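Planner Timing in the Two-Arm Fruit Task

Over the past month, Corinne Tran and I have rewritten the part of Holovko that decides which arm may move. The earlier version locked the whole table whenever one arm closed its gripper, and the other arm stood idle for up to 2000 ms.

The new version reserves only the space along each planned path. The plate remains a shared zone and is granted to one arm at a time.

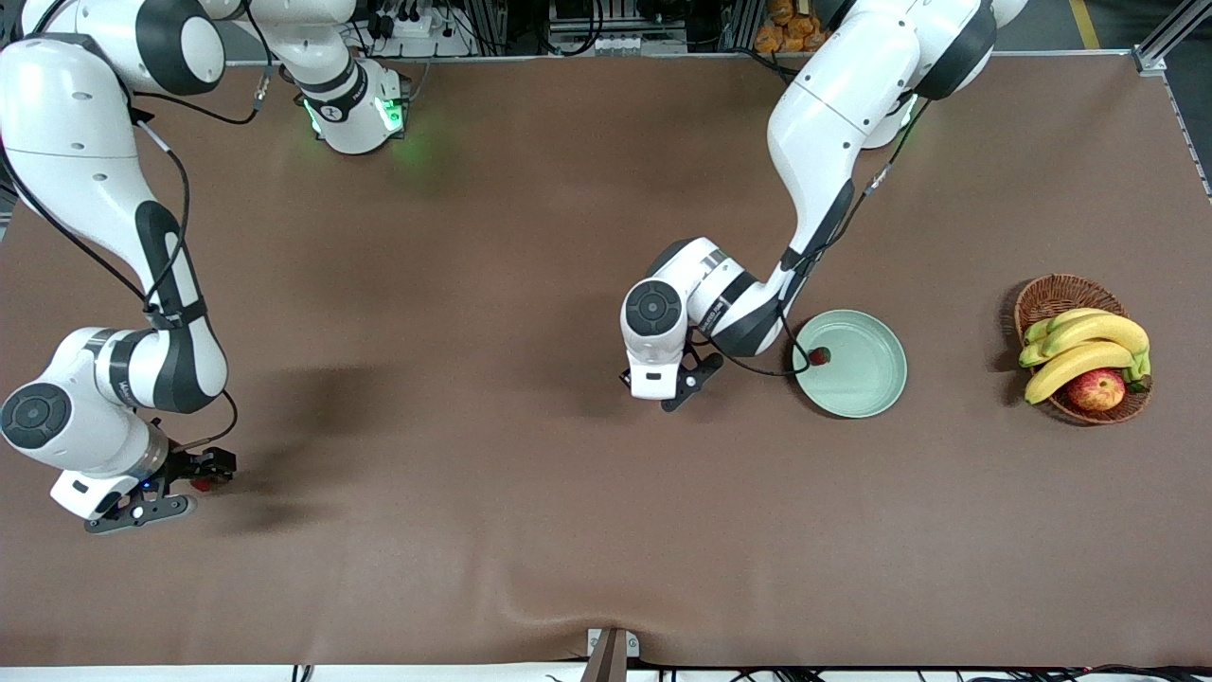
The two arms at the fruit table, with a small red fruit on the plate.

Two issues remain open. Cable slack is absent from the collision model, and the planner retries a refused path 3 times before it reports an error. Corinne will address the retries first.

Sveva Cocco, 11 Jun 2022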